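Who Stays After Year One? Class Placement at Lurnby Technical College
Student project report, Public Policy and Education
Han-gyeol Pyo and Cengiz Sarıgül
Submitted 2021-09-21

Our project looked at how Lurnby places new students in math and writing classes, and whether placement has any link to who comes back for a second year.
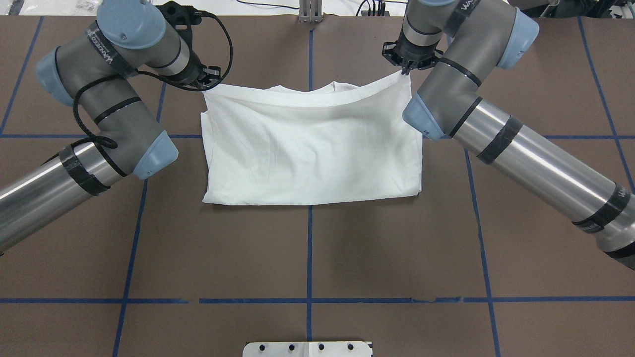
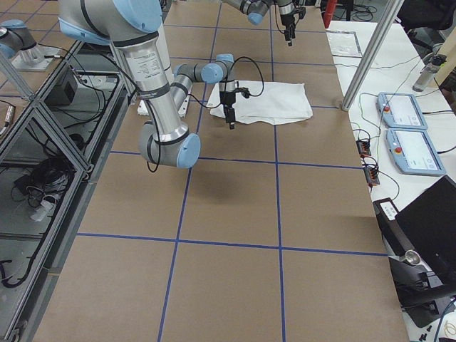
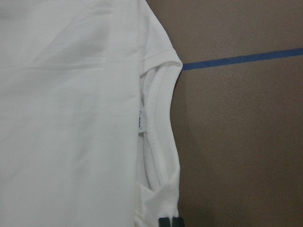
Until recently every new student took a placement test in August. Students who scored low had to pass a basic class that carried no credit. The college now lets them go straight into the regular class with 12 extra hours of tutoring per term.

We sent a survey to 1,000 current and former students and got 245 replies. We also interviewed five advisers, two of them at the Bayram campus. Cengiz did the interviews and Han-gyeol handled the survey data.

Students who went straight into the regular class were more likely to say they had enrolled for a second year. The gap was larger in math than in writing. Part-time students showed almost no gap. Several wrote that tutoring hours clashed with work shifts.

Our replies lean toward people who stayed, as former students were harder to reach. We had no access to grades, so we could not compare students with similar scores.

We recommend evening tutoring at both campuses and a short follow-up survey of students who leave.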